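4.2 Choosing and laying out the household items

Most of the fun in this study came from the objects. We wanted things that people really have lying around at home, and once we started looking in drawers and on shelves with that in mind, we had far more candidates than we could use. Csaba Farkas kept the running list, which reached 356 entries before we stopped adding to it. From that list we picked 26 items for the tabletop sessions described in this section. The rest went into the Skudis archive, and we hope other groups will dig into it.

Three questions guided the choice. Does the item have a shape that most people would know by touch? Does its outline change a lot when it is laid on its side? And can it stand or lie near other items without rolling into them? The last question sounds dull, but it taught us a great deal. Round things are lovely to work with and terrible to leave alone. An egg shape will settle in the shallowest dip in a cloth, and where it settles depends on how the cloth was spread that morning. A light bulb laid on its side pivots around its base and tends to end up pointing somewhere new. Wooden blocks, by contrast, stay where they are put, and we came to depend on them as landmarks.

We used pairs of small wooden blocks in many of the layouts. Their pale color shows up well against green, the grain makes it easy to tell one face from another, and two blocks pushed together make a shape that is more interesting than either one alone. If one is turned a little, a thin wedge of shadow opens between them, and that wedge moves in a very pleasing way as the light changes. In the Vurnstead layouts the pair always went down first and everything else was arranged by reference to it.

The table covering deserves a few words too, as we are often asked about it. Early on we worked on a bare tabletop and found that items slid when anyone leaned on the edge. Jérémie Delaunay suggested fabric, and we tried several kinds before settling on plain green cloth. It is soft, it grips the blocks nicely, and it creases. We first saw the creases as a problem and spent a whole afternoon in November with an iron. Then we compared ironed and creased sessions and were delighted to find that the creases helped. They give the surface some texture, so that a small shift in an item's position is easier to spot against the folds. After that we let the cloth fall as it liked and smoothed it only when a fold was high enough to tip a block.

Each layout was built from the back of the table toward the front. The person setting it up placed the landmark pair, stepped away, checked the drawing, and then added one more item, usually on the left, where there was open cloth. We kept these second items quite different from the blocks in outline. Egg shapes and bulbs were the favorites. Both are white or nearly white in our set, both have a smooth curve, and yet they feel like completely different objects once they are near something square. Layouts with a single curved item next to a square pair gave the clearest results of any group — clearer than the crowded ones we had been so proud of designing.

Altogether we recorded 612 layouts under the Skanlow plan, spread over 11 sets. The sets differ in how many items are used and how far apart they stand. Set 1 has only the landmark pair. Later sets add curved items, then flat ones, then items that can be stacked. Full drawings are in the Kinsella appendix, with notes on how each item was stored between sessions. We would encourage anyone repeating this work to read the storage notes first. Wood picks up marks quickly, and a block with a dent in one corner becomes recognizable in a way that can spoil a comparison.

Figure 6 gives four views from the simpler sets, all with the green cloth in place.
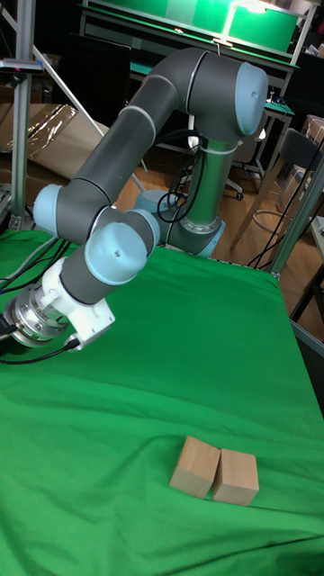
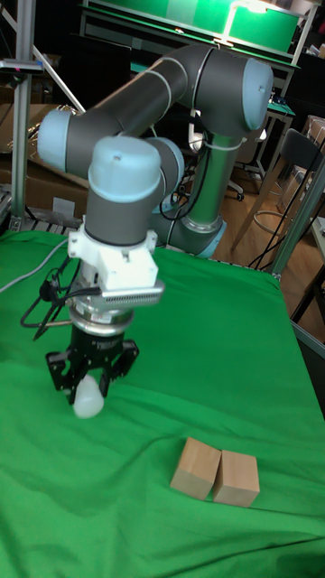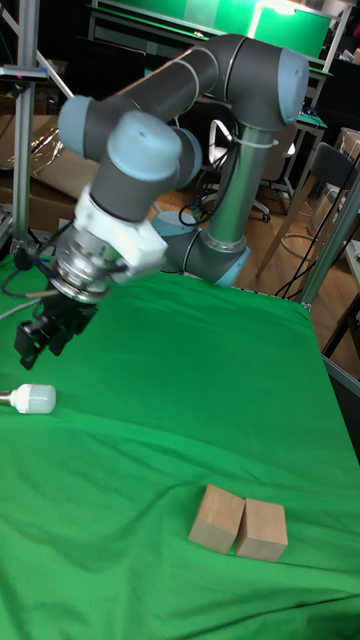
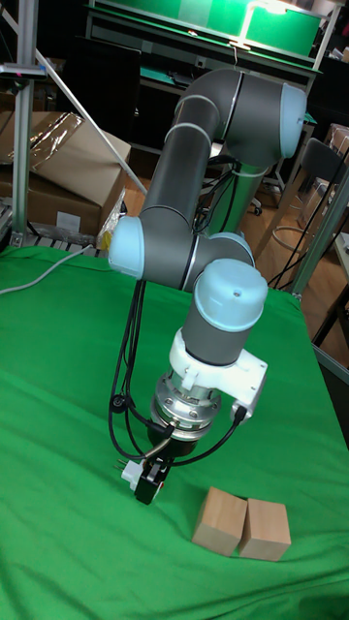 Figure 6. Four views of the green-covered table. The second view includes a white egg-shaped item, and the third a white light bulb on its side; a pair of wooden blocks is present in all four.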